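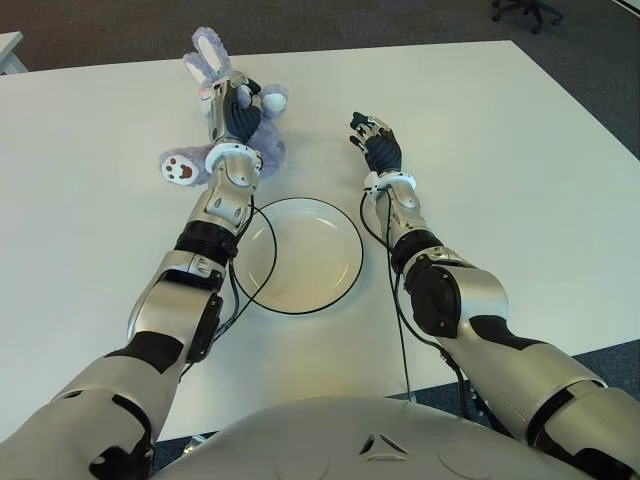 Lavender bunny, ears up

marshpenny
Okay plush people, I need washing advice before I ruin something. My daughter's bunny is a Riditz, the lavender one with the paw prints on the feet, and she has dragged it everywhere for two years. The tag fell off ages ago. My mother-in-law says pillowcase, cold, gentle cycle, done. My sister says never ever put a plush in a machine. Who's right??

tuckerbee12
Your mother-in-law. I've done a whole shelf of Riditz that way and they come out great. Tie the pillowcase shut with a hair elastic (NOT a rubber band, ask me how I know) and let it air dry.

Harasym_Hoarder
Gonna disagree. The machine is fine for the body but it's murder on the ear linings. White lining next to colored fur goes dingy and then it pills. I do mine in the bathroom sink with a squirt of baby shampoo, squeeze, rinse, squeeze again. Takes 12 minutes, tops.

tuckerbee12
Mine never went dingy. What temp were you using?

Harasym_Hoarder
Cold! Always cold. It's the rubbing that does it, the temperature has nothing to do with it.

oldquiltlady
Whichever way you go, check the feet first. If the paw prints are stitched you're fine, but if they're printed on, I'd dab one with a damp white cloth and see if any brown comes off. I had a Ramano bear with printed pads and they bled all over his white toes. Still mad about it.

marshpenny
Oh no, I never even thought about the feet. Going to go dab a paw.

pondside
Does anybody use the foam stuff from Hernolau? I paid way too much for a can and it just made my lamb smell like a dentist's office.

oldquiltlady
Cornstarch does the same job for pennies. Rub it in, leave it overnight, brush it out with a soft toothbrush. It won't help with jelly though.

marshpenny
Update - dabbed both feet, cloth stayed clean! Doing the sink tonight after bedtime. If she wakes up and asks for it at 2 am I'm blaming all of you.

tuckerbee12
Roll it in a towel and stand on it. Gets so much water out. And put a fan on it or the middle stays damp for days

Harasym_Hoarder
Finally something we agree on. Fluff the tail with your fingers while it's still a little damp too, they dry flat otherwise.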